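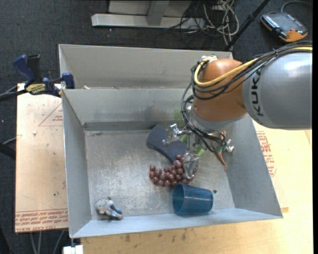
Why steel goes rusty

Steel is mostly iron. When iron meets water and oxygen, the three react and form iron oxide — the flaky orange stuff called rust. Salt speeds this up, so a bike kept near the beach rusts sooner than one kept inland.

Zinc can protect steel. Dipping steel in melted zinc is called galvanising. The zinc corrodes first, even where the coating is scratched.

Comments (2)

Minja: Does aluminium rust?

Rulo: No, it has no iron in it. My trailer is 40 and very orange.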